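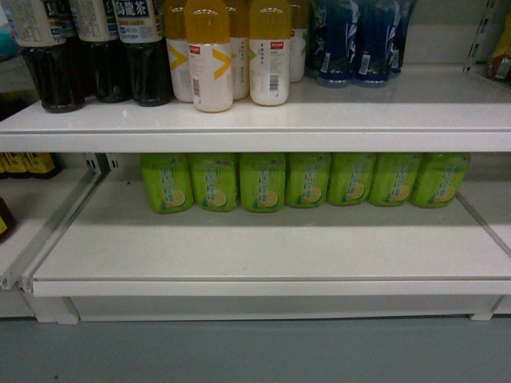 *Aroha Bolger*

I've spent most of this summer teaching a robot to tidy drinks, and I've come round to an opinion that annoys half the people I work with: we should stop teaching it so politely.

Quick background. We show the thing what to do by remote control. One of us holds a pair of handles, the arms copy our hands, and everything gets recorded – reach in, close on a bottle, lift, put it down somewhere sensible, back off. Then you do it again. By the end of July I had 237 good runs to my name and a sore shoulder (the left one, no idea why, I'm right-handed).

The word I've gone off is "good". Our rule at Londa was that a run only counted if it was clean. Knock the tea, start over. Fumble the grip, start over. Pause for a think, start over! So what we kept was a lovely collection of me being perfect, and what we binned was me getting out of trouble, and I'm much more interesting when I'm getting out of trouble.

Think about the back row on a low shelf. The tops are tucked up under the shelf above, so you can't just come down on them the way you'd like to. You have to go in from the front, a bit low, and the first time I tried I got it wrong, backed out, shifted over and went in again. Lovely bit of work if I say so myself. Deleted. And then we were all surprised when the robot, left to get on with it, missed a bottle by a whisker and just carried on lifting thin air with enormous confidence.

If you taught a teenager to drive and never once let them see you stall, what would you expect?

I'd go further and say the polite habit makes us worse teachers as well. You start choosing easy bottles. You slow right down, 45 seconds on something a bored shop worker does in 2, and the robot faithfully learns to be slow and fussy too – it copies the dithering just as happily as the skill.

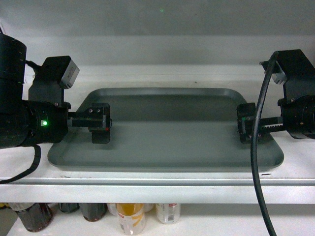 Vratislav Machala thinks I'm being romantic about mistakes. His view, put to me at some length over lunch, is that a beginner at the handles makes the same slip over and over, and if you keep all of it the robot learns the slip along with the rescue, and you can't easily pull the two apart afterwards.

Fair enough. I don't want every wobble kept. But you could mark where the slip ends and the rescue begins, and train on the second bit. It's dull work, I've tried it on 90 runs and I wouldn't call it fun, but I'd take it over another week of being flawless on purpose.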